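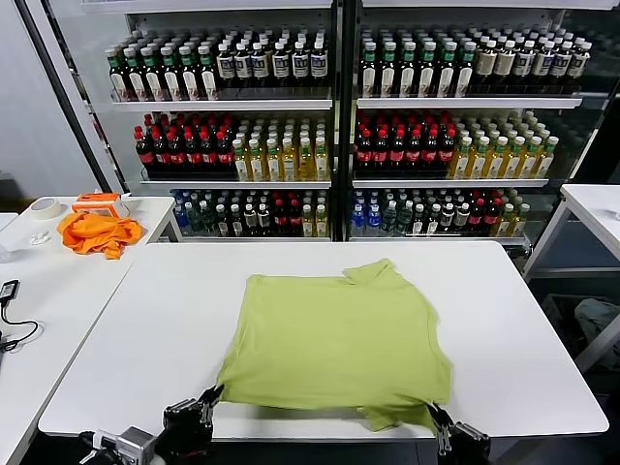
*Prollbridge -- Friday, July 26, 2024*

# Sharpening notes: bench chisels and plane irons

These notes cover the routine used on the shop's bench chisels and plane irons. They assume flat waterstones, a side-clamping honing guide, and a bevel already ground to 25 degrees. Carving tools, scrapers and mortise chisels are handled separately.

## Stones

Two waterstones and one diamond plate handle nearly everything. The plate is 500 grit. It repairs small nicks and flattens the other stones. The 1,000 grit stone raises the burr. An 8,000 grit stone does the polishing.

Soak the 1,000 for ten minutes if it is a soaking type. Most finishing stones are splash-and-go, and some will crack if left in the tub overnight, so check the sheet that came with yours before it goes in. Keep a spray bottle at the station and wet the surface whenever the slurry starts to drag.

Flatten the 1,000 before each session:

1. Draw a pencil grid over the whole face.
2. Rub it on the diamond plate under running water, turning the stone end for end every few strokes.
3. Stop when the last pencil line is gone.
4. Break the long edges with a light chamfer.

If the grid disappears at both ends and stays in the middle, the stone is dished. Keep going. A dished stone puts a slight belly on a plane iron, and on a chisel it makes the back impossible to register.

## Backs

The back only needs to be flat for the first inch or so behind the edge. Work it on the 1,000 with the chisel held across the stone and firm finger pressure near the edge. Do not lift the handle. A lift of even a degree rounds the back over, and getting that flatness back can take most of an afternoon.

Look at the scratch pattern under a raking light. When it runs unbroken to the edge and into both corners, move to the 8,000. This is done once in the life of the tool. After that the back touches the finishing stone only.

On plane irons, a thin steel rule laid along the far edge of the stone will raise the back slightly and limit polishing to a narrow strip at the edge. It saves a good deal of time. Do not use it on chisels, which need a true flat back for paring.

## Setting the guide

The secondary bevel is 30 degrees. Set it by projection, with a stop block screwed to a scrap of plywood. Butt the front of the guide against the edge of the plywood, push the tool out to the stop, and tighten with a screwdriver. Finger tight will slip.

Chisels and plane irons sit at different heights in most side-clamping guides, so they need separate stops. Label each one with the tool and the angle. The stops on our board were set for a Stetoso guide and will read wrong with any other; check the first result with a protractor and shift the block if required.

Narrow chisels tend to rock. Hold a quarter-inch chisel with both index fingers directly behind the edge, use light pressure, and check every five strokes that the new bevel is parallel to the end of the tool.

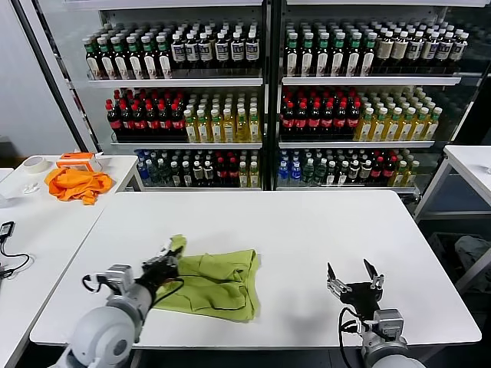
**Ehsan Paracha**
Shop technician, Lendance

## Honing

Start on the 1,000. Pull strokes are safer than push strokes on a soft stone, where the edge can dig in. Use the full length of the stone and shift from side to side to spread the wear. Six to ten strokes will normally raise a burr on a maintained edge.

Feel for the burr by drawing a fingertip off the back, away from the edge. It must run the full width. If it is missing at one corner, add pressure there and repeat. Changing stones before the burr is complete is the most common cause of a tool that looks polished and cuts badly.

Wipe the guide wheel and the tool before moving up. One grain of coarse slurry will scratch the finishing stone.

On the 8,000, take ten to fifteen strokes with pressure easing off toward the end. Take the tool out of the guide, lay the back flat and make several short strokes to remove the burr. If some of it remains, alternate one light stroke on the bevel and one on the back. A leather strop works too, provided the leather is glued down hard and the tool is not rolled up at the end of the stroke.

## Camber

A smoothing plane iron should be very slightly curved so the corners leave no tracks. With the iron in the guide, take five strokes with finger pressure on the left corner, five on the right, then two each at the midpoints. Repeat on the finishing stone. Check against a straightedge held to the light. A sliver showing at each corner is enough. Jointer irons used for edge gluing are left straight here, although Saqib Bajwa prefers a camber on his and gets square edges with it.

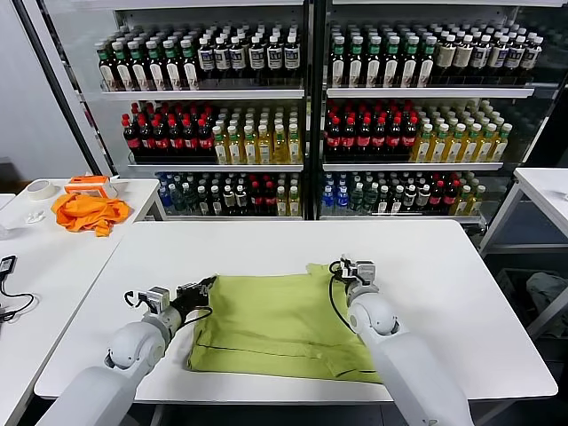
Camber is worth rechecking after any session with the diamond plate, because coarse work tends to flatten it. Reset it on the 1,000 before going on.

## Testing

Pare the end grain of soft pine. A sharp edge leaves a smooth, slightly shiny surface. A dull one crushes the fibers and leaves white specks. A single white line along the cut means a nick in the edge, and the tool goes back to the 1,000. Shaving arm hair proves little; a coarse edge with a burr will do it.

## Rust and storage

- Dry each tool with a paper towel, including the sides and the tang.
- Wipe on a thin film of camellia oil or light machine oil.
- Dry the honing guide and put a drop of oil on the axle. A seized wheel wears flat quickly.
- Stand waterstones on edge to dry, out of direct sun.
- Empty the tub. Stones kept in water over the winter must not freeze; ours come out in October.

## When to regrind

Each honing widens the secondary bevel. Once it covers a third of the primary, regrind at 25 degrees on the slow grinder and stop just short of the edge. Keep the tool moving, dip it often, and leave off when beads of water on the steel begin to dry near the tip -- carbon steel that has gone blue has lost its temper and has to be ground back past the color.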